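Section 4: Trying the fridge chore

I get asked all the time whether a machine can put the groceries away yet. My answer is sort of – give the Premever one item and a bit of patience. I ran 40 tries in my own kitchen before writing this part.

1. Open the fridge door all the way and leave it open.
2. Park the base, then lock both wheels.
3. Pick "Reach shelf" from the menu and choose one item. Start with a plastic tub with a lid.
4. Keep your thumb on the stop button until the arm is back out.

Note: Packed shelves slow it down a lot. Mine takes roughly 2 minutes per item, and I'd beat it every time.

Caution: Skip glass jars for now! Move them over to one side first, and keep the cable clear of the door hinge. 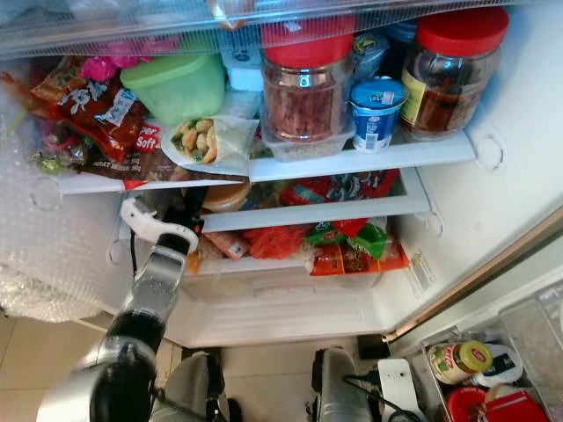

Fig. 2. Gripper in front of the middle shelf, door open.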